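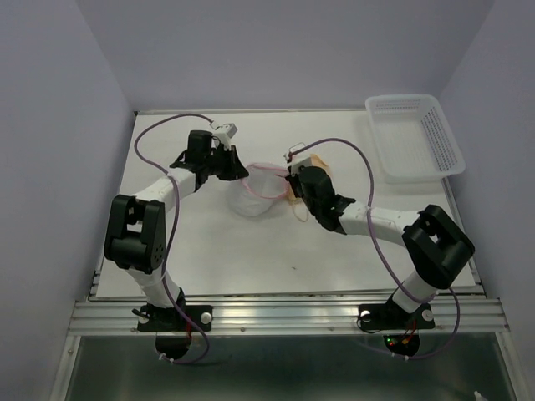
I own 16 mesh laundry bags and can find two of them. The rest are living inside other mesh bags, or in the sleeve of something, or possibly at Kenna Halliday's apartment, where a lot of my stuff goes to retire.

The white ones with the pink rim are my favorites, mostly because you can see through them. A sock in an opaque bag is a sock you will wash again next week by mistake. Ask me how often I've done a full cycle on clean tights.

My rules, such as they are: bras go in alone, sweaters go in inside out, and you close the thing all the way. I skipped that last one in June and spent an evening picking a hook out of my good green scarf – the one from Ferkside, with the fringe, which now has somewhat less fringe.

Rajeshwari folds hers in thirds and stands them up in a shoebox. I tried it. By the next wash I was back to stuffing them behind the detergent, and I've had about 50 cents in change fall out of one since then, so I'm calling that system profitable.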